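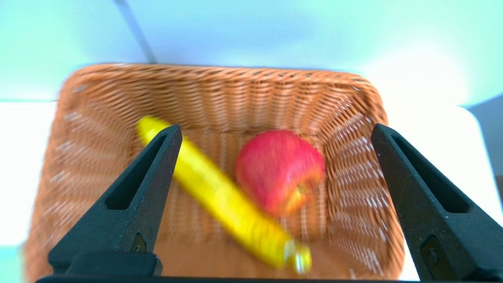

The fruit basket, with one banana and one apple.

The basket replaced a glazed bowl in May. The bowl was heavy, had no airflow at the base and collected moisture under whatever sat at the bottom. Wicker has gaps in the sides, so air gets to the fruit from more than one direction. The walls also slope outwards, which makes it easier to lift something out without shifting the rest.

I keep the stock low. The limit is 800 grams, weighed on the kitchen scales when I unpack the shopping, and anything over that goes in the fridge or to Lenka Jireš next door. With the old bowl I was throwing away nearly 7 pieces a month. The figure is now lower, though I have stopped writing it down.

Bananas and apples are usually stored apart. Both give off ethylene, and an apple placed against a banana will bring it on faster. I leave them together when I want the banana ripe and separate them when I don't. A banana bought green takes five days on its own in my kitchen, fewer with company. The room faces south and gets warm by mid-afternoon, so your timings will differ.

Cleaning is the weak point of wicker. Crumbs and bits of stalk lodge in the weave. I turn the basket over, tap the base and go along the strands with a dry pastry brush. Romana Oravec uses a damp cloth on hers and dries it on the windowsill – I have tried this and found the rim took eight hours to dry fully.

A paper liner would save some of the brushing. I have cut one to size from baking parchment and will try it next month.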